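The Great Desk Clear-Out
Posted 15 Feb 2019
Filed under: Home, Desk Stuff, Tidying

Welcome to the desk gallery! If you've been reading for a while you know I've been threatening to do this since we moved to Trurdale, and last weekend it rained the whole time and I ran out of excuses. So I cleared the white table right down to the top, wiped it, and then put things back one at a time, and only if I could say out loud what I use them for. (Yes, out loud. The cat left the room.)

I meant to be finished by lunch. It took me 2 days, and most of that was cables.

Why the table is white

People ask me this a lot, usually right after they've set a coffee down on it. My old desk was a big brown thing I inherited from my aunt and I loved it, but everything disappeared on it. Black pens, black cables, the black mouse, all of it just sank into the wood and I'd pat around like I was looking for my glasses. On white I can see every crumb and every ring, sure, but I can also see my stuff. I've stopped losing adapters. I'd take the crumbs any day.

The top cleans up with warm water and a drop of dish soap. I did try one of those melamine sponges on an ink mark and it left a dull patch by the left corner that I can only see when the sun is low, so go easy with those.

The notebooks

I had 27 notebooks. I know! I counted them because I didn't believe the pile. Some had three pages filled in and then nothing, one had a single grocery list (leeks, batteries, leeks again), and a few were so nice that I'd never dared write in them at all. I kept the ones that were full, gave the blank ones to my niece's class, and tore the used pages out of the half-started ones so they could be scrap pads by the phone.

What stays on the table is one book. Just the one, hardcover, navy so dark it looks black in the evening, with a ribbon so I can find my page. I'm picky about ribbons. They need to be long enough to grab, and a bright color helps a lot when the book is shut. I buy mine at Kaufmann, the little stationery place behind the post office, and they'll order in a color for you if you ask nicely and don't mind waiting. Mine says it's dotted inside and the dots are so pale that I mostly ignore them.

I write in pencil, by the way. I got a long email after the last post telling me that pencil smears, and it does, a bit, and I've made my peace with it.

The cables

Okay. Deep breath.

I pulled everything out of the drawer, the shoebox and the other shoebox, and laid it on the bedroom floor. Then I went through it with a roll of masking tape and a marker and labeled both ends of whatever I could identify. If I couldn't tell what a cable went to, it went in a paper bag with the month written on it. If I haven't gone looking in that bag by next February, off it goes to electronics recycling. I've done the bag trick with kitchen gadgets before and I've only ever gone back in for a garlic press.

For the ones that live on the table full time I bought a tray from Brelteck that screws on underneath. It was $31, which felt steep for a bent piece of metal, but I'd already tried the stick-on clips and they let go every time the radiator came on. The tray took me half an hour to put up, lying on my back with a flashlight in my teeth. If you have a second person in the house, use them!

The power strip sits in the tray, the lamp cord goes straight down the leg, and the charger for the laptop comes up at the back so I don't have to crawl. So far, so good. The trouble is always that one long black cable I plug and unplug all day. I've tried winding it. I've tried the figure eight over-and-under thing that sound people do. I've tried a hook on the side of the desk, and the hook now holds my headphones. I use the cable, I put it down, and it goes wherever it likes, which is all over the spot between the notebook and the mouse.

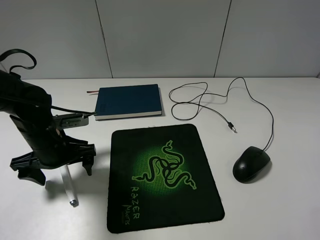 So I've given up on having that one put away, and what I do now is keep a spot for it. Toward the wall, out of my elbow's way, and I only coil it when company's coming. It's made me a lot calmer. I think every desk needs one place where things are allowed to be a mess.

The mouse gets its own patch on the right and nothing else is supposed to land there. I don't run it on the black Razer mat, which sits front and center. I had a felt one from Dular, gray, very pretty, and it collected so much cat hair that I was basically steering through a sweater. The bare top works fine for me, though if yours is glossy you might have a different experience.

Things that didn't make it back

The pen cup went to the kitchen, where it holds chopsticks and is much happier. The desk fan is in the closet until June. The stapler lives in the drawer now, and I've needed it once. I also had a stack of business cards from people I can't place at all, so those got recycled after I'd stared at them for a while feeling guilty.

The little brass dish I went back and forth on. It was for paper clips, and then it was for paper clips and earrings, and then a button and some foreign coins moved in. I've put it on the windowsill for now. It'll probably sneak back.

Keeping it this way

I set a timer for Friday afternoons. Ten minutes, no more. Mugs out, paper into the folder, quick wipe, book closed and set back in the middle so it's the first thing I reach for on Monday. Last time I skipped the wipe and just did the mugs, and I'm counting it.

If you've got a good answer for the long cable, leave it in the comments, I read all of them. No Velcro suggestions please, I own a whole roll of it and it's in the paper bag. Next up is the closet shelf with the gift wrap, as soon as I can get the door to open all the way.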